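In Praise of the Drawer Left Open
by Ľubica Danko

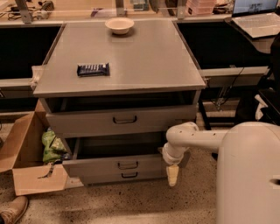 Grey drawer cabinet between two black benches, with a bowl and a candy bar on top.

My grandmother had a rule for drawers: you open it, you take the thing, you close it. She said it to all of us in the same voice she used for prayers. I grew up believing that an open drawer is a small moral failure, somewhere between muddy shoes and an unanswered letter.

I have worked with shared furniture for most of my adult life, first in a school laboratory and now in a repair workshop in Vumbridge, and I would like to argue against my grandmother.

Look at any cabinet in a place where several people work. The middle drawer stands out, the upper one is not fully pushed in, the bottom one is shut. A tidy person sees laziness. I see information. The middle drawer is the one at the height of the hand, and in most rooms it is the one people really use. The bottom drawer stays closed, and if we are truthful, we have forgotten what we put inside it.

When I came to the workshop, every drawer had to be closed at the end of each task. There was a printed sheet about this. The result was a room which looked very calm and in which I could find nothing. One Saturday I opened everything and left it so until the evening. In the cabinet by the window two drawers were empty, and a third held 45 keys for locks we no longer have. All that time we had been walking to the store room for space we already owned.

My colleague Tae-yang Ra does not agree with me. He says that an open drawer catches the hip, and he has shown me the bruise. He also says that dust enters. I accept the bruise. A drawer that comes out across a narrow passage should of course be closed, and a heavy one too, so that the cabinet does not tip. But dust enters closed drawers as well, it only takes longer and we notice it later.

Then there is the question of the top. The flat top of a cabinet is never planned for anything, and so it receives everything. A bowl is put down there. A candy bar in a dark blue wrapper is put down there. Management dislikes this very much, and in my former job we once received a letter of two pages on the subject of food and surfaces. I understand it where there are chemicals. In an ordinary room I find it a little sad. A person needs some place to set down a small thing, and if we do not give this place, the person will use the chair.

I feel the same about the cardboard box on the floor. Each workplace has one, open, with its flaps folded out. Some say it must be flattened the same day. I say, let it stay for a while beside the drawers. The box and the drawer are in a kind of conversation – one gives, one receives – and when you flatten the box too early you finish by carrying things in your arms.

I do not defend chaos. I have paid 80 for a cabinet and 200 for the locks on it, and I know what it is to want a thing to be finished and shut. At home I still close my drawers, mostly, and my grandmother would find only the kitchen one to complain of. But in a shared room I would ask for one change to the printed sheet. Close the drawers when you leave for the night. During the day, let them stand as the work has left them, and before you buy another cabinet, look inside.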